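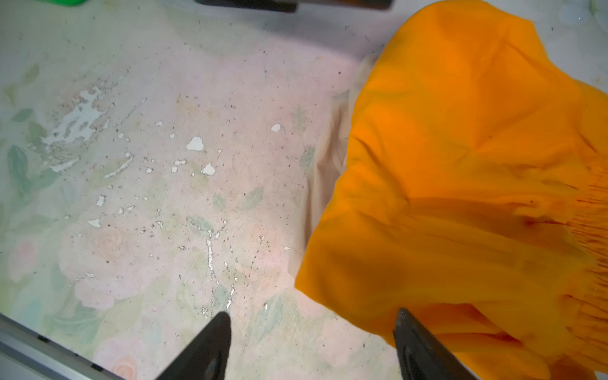
Netholm sewing room fills up with orange for winter costume drive

2020-12-04

If you walk past the old Bepari building on any evening this week, look up at the second floor. The lights are on, the kettle is going, and there is orange fabric everywhere!

The Netholm Community Sewing Room is in the last stretch of its winter costume drive, and the color for the lantern parade has been settled since June. Every walker gets an orange cape. That means 199 capes, all cut, gathered at the neck, lined and hemmed by people from this town, most of whom had never threaded a machine before the summer.

"I thought we'd get maybe a dozen people and a lot of crooked seams," said Chaminda Chowdhury, who runs the room. "We did get the crooked seams. But people kept coming back, and now I have folks unpicking their own work because they've decided it isn't good enough. I would have let it go!"

The capes are a simple shape, a half circle with a gathered neckline, but the gathering is where everyone slows down. Two rows of long stitches go in along the top, the threads get pulled up by hand, and the fabric bunches until it fits a collar band. Pull too fast and a thread snaps, and then you start over. Chowdhury teaches it by having people work from both ends toward the middle, a little at a time, smoothing the ripples along with a thumbnail as they go. A beginner takes most of an evening over a first neckline. By the third one they are chatting the whole way through it.

Then there is the lining. The first few capes were made without one, and they looked fine on a hanger, but once they were on somebody's shoulders they clung to coats and rode up at the back. A pale cream lining fixed that. It is thin stuff and it slides around while you pin it, so the group now bastes it by hand before it goes anywhere near a machine. Several people grumbled about the extra step (this reporter included, having been handed a needle ten minutes after arriving) but the finished capes swing so nicely that the complaining has mostly stopped.

Why orange? The parade starts after dark and goes down Canis Street, where the streetlights are far apart. Last winter's walkers wore navy blue, and parents lined up along the sidewalk had a hard time finding their own kids. This year's color was picked from a pile of samples laid out on the steps outside, and orange won easily over yellow and a rather nice red. Under lantern light it goes almost gold on the folds. It is gorgeous, and I can't wait to see a whole street of it.

The drive has been paid for with small donations, a bake sale and a jar by the door. The total stood at $2,827 when the books were last added up, which covers the fabric, the thread and the neck clasps, with a bit left over for machine repairs. Huneo, the fabric shop on the corner, has been cutting the long lengths for the group at no charge and putting remnants aside for the hoods.

Ah yes, the hoods. They were not part of the plan. One of the younger sewers turned up with a hood she had drafted from an old sweatshirt, stitched in leftover orange, and once everybody had tried it on there was no going back. Hoods are optional and will be made for as long as the remnants hold out. Children's sizes come first.

Because of the distancing rules, the room is working in small shifts this season, with the windows cracked open and masks on. Much of the work has gone home with people as well. Cut pieces are bundled with thread and a printed sheet, picked up at the street door, and brought back when they are done. Capes have been sewn on dining tables and ironing boards all over town, and one was hemmed on a lunch break in a parked delivery van. The parade will be spread out too, with walkers setting off in household groups and spectators asked to watch from their porches or to keep well apart along the sidewalk.

Chowdhury is already thinking about what happens to the capes afterward. They will be washed, folded and stored at the sewing room so the parade can use them again, and anyone who made one can sign their name on a cotton tape inside the collar. "I want somebody to pull one out of the box years from now and find their aunt's name in it," he said.

There is still plenty to do. Hems are the big job now, along with pressing and sewing on clasps, and none of it needs any experience. If you can thread a needle, there is a place for you, and if you can't, there is a person here who will be delighted to show you how. Someone with a good steam iron would be very welcome.

Evening shifts run from Monday to Thursday, and there is a longer one on Saturday afternoon. Please call ahead or leave a note at the street door so the shifts stay small. Home bundles can be collected during any shift and come back whenever they're finished, as long as that is before the final fitting. Walkers who have registered but haven't sent in their height should do so soon - the last lengths are about to be cut, and a cape that trails on the ground is no fun on a wet street.

The sewing room is on the second floor of the Bepari building, up the side stairs. Families who can't manage the stairs can have a cape brought down to them for fitting.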